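Can a Robot Do Your Chores Yet?

By Nneka Eze, for the Sariven young readers' pages

Short answer: sort of. Long answer: please don't throw away your dish towel.

People have been promising us robot helpers since before your grandparents had chores to dodge. Machines got very good at some jobs along the way. They can weld a car door in the same spot all day and never ask for a snack. A car door, though, always shows up in the same place. Your cereal bowl shows up under the couch.

That is the big problem with housework. Everything moves. The fork you left on the left side of the sink is now on the right, with peanut butter on it.

A robot has to work out where a thing is, how it is tilted, and where its own arm has gone in the meantime. You do this without thinking. Shut your eyes and touch your nose. Easy! A robot arm has to do math for every joint just to reach its nose, and it hasn't got a nose.

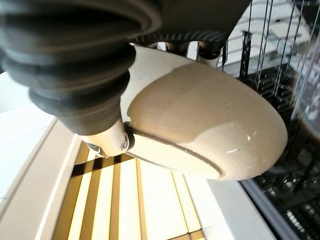 Then comes grabbing. Squeeze a sponge too hard and nothing bad happens. Squeeze an egg too hard and you have a new chore. Your fingertips can feel something starting to slip, and they tighten up before you even notice. Many robots have only a faint sense of touch, and some have none at all, so they depend a lot on what their cameras tell them.

Dishes are a sneaky test because they look simple. A plate is round, flat and often shiny, and shiny things bounce light around in ways that confuse cameras. It also has to be held by its edge or its face and kept at the correct slant, with wire racks nearby just waiting to get bumped. 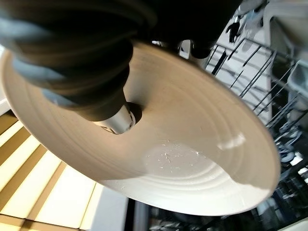

Joana Meireles teaches an after-school robot club in Hidgate, and she once had her students write directions for loading one plate into a dishwasher. They had to pretend the reader knew nothing. The longest list had 122 steps. Iestyn Gronow, who wrote it, forgot to open the door.

So who wins today, you or the robot? At dishes, you are probably faster. You also know that a plate with crumbs on it might be dirty, or might just have held toast for two minutes, and you can argue about which.

Robots are improving, and one may well put away your cups someday. Until then, it's your turn to unload. Start with the bottom rack, so the top one doesn't drip on everything.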